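## 3. Before you order: planning the budget for a bedroom setup

I wrote this section after doing the shopping in the wrong order on our own site in Clurulbridge, so please read it before you ask anyone for a quote. It covers a two-armed humanoid with multi-fingered hands, working on household jobs like bed-making and tidying. If you're only buying one arm for a bench, skip to section 4 (and enjoy how much shorter your list is!).

You'll need a tape measure, a spreadsheet, and whoever signs for the money. Get that last person in the room early – I didn't, and we lost most of May to it.

### 3.1 Work out what the room needs

1. Choose the room first. Measure the floor you'd have left with the bed in it, especially the strip in front of the foot of the bed and the part beside the nightstand. Your robot has to stand there and bend its arms there, and you'll want space for a person with the stop button too.
2. Write down every surface the hands will meet. Bedding, carpet, wood, and plastic bags all go on the list, even if bedding is the only one you care about today.
3. List the furniture you'll have to buy. A bed with a real mattress, a nightstand with drawers, a few small things to put on top. Buy ordinary stuff. You'll scratch it.
4. Check the window. If you get strong sun, put a blind in the budget now.
5. Add a second full set of bedding, same size. I'd go for a third if the first two are white.

**Note:** Ask about the carpet before you sign a lease. Ours came as tiles, so replacing a worn patch is cheap and quick, and I'd pick tiles again.

### 3.2 Price the hands and cameras

This is where I got it wrong. I had one line in my sheet that said "hands" and one that said "cameras," and both of them should have been about five lines long.

1. Get the price for a left hand and a right hand separately. They may not cost the same, and you can't swap one for the other when something breaks.
2. Ask what counts as a wear part. On the quote I had from Primora, fingertips were a separate item at $186 a set, and I'd missed it completely on the first reading.
3. Ask whether wrist covers are included. You want spares of those as well.
4. Budget for a camera at each wrist plus one at the head. Include the mounts and the cables, and one extra cable per arm.
5. Ask for the lead time on every part over the price of a nice dinner. The longest one I was given was 30 working days.
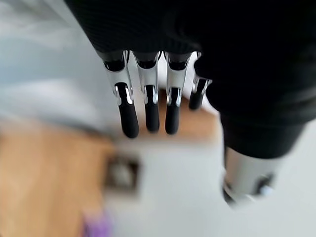
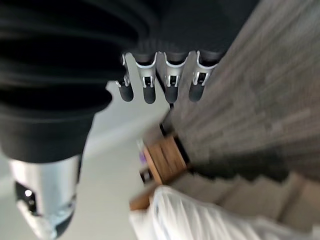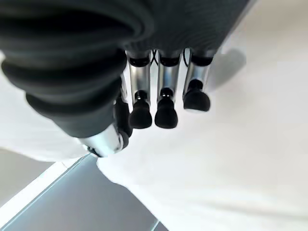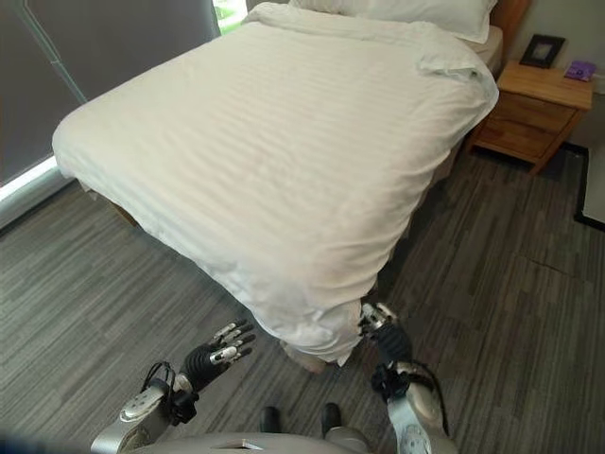 *Figure 7. Bedroom work: the first three views are from the wrist, the last is from the head, with the right hand at the front edge of the duvet.*

When you compare camera quotes, have the seller send you footage with the hand moving. A still hand over a white sheet will look great from almost anything. What I want to know is how the background holds up when the arm swings, and whether I can still see the fingertips.

**Caution:** Don't order cables to the exact arm length. They need slack at the wrist, and slack needs somewhere to go. Have the supplier show you the routing with the arm fully stretched and fully folded before you pay.

### 3.3 Put the sheet together

1. Make four groups: robot, hands and cameras, room, and yearly costs. Keep the yearly group on its own page or it'll vanish.
2. Put spares in the first year. My spares line for the Huerta room was $1,792, and the reviewer tried to move all of it to year two. Hold on to it!
3. Add laundry. I mean it – bedding gets handled over and over and needs washing.
4. Add setup days. I allow 7 for a first room, and fewer once the furniture is already in.
5. Send the sheet to someone who'll argue with you. Mine goes to Ojārs Vītola, who crossed out my second nightstand and was right.

**Note:** If you're planning two rooms (we did this for the Irum project), don't double everything. You can share the spare cables and the bedding, but give each robot its own fingertips.

**Caution:** A stop button within reach of the operator isn't an optional extra. If it shows up as one on your quote, get it moved into the base price before you approve anything.

Once the sheet is approved, keep the dated quotes in the same folder. You'll want them for the delivery check in section 5.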